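Feb 8, 2022 | By Liviu Toma
Filed under: Authors — Regional Fiction

Nava is a novelist and short story writer born in Letville, where most of her work is set. She studied history at Clamdale College and taught night classes there before her first novel, The Salt Road, came out in March 2009. It runs 315 pages and follows one family of millers.
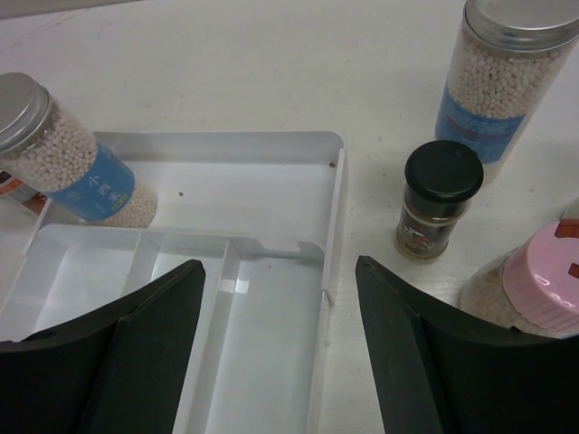

CLAMDALE, March — Her second book, Dastville Stories, collects 30 short pieces, several first printed in local magazines. A later novel, Low Water, is shorter at 279 pages. Nava writes under her first name only. She lives in Dastville and teaches fiction.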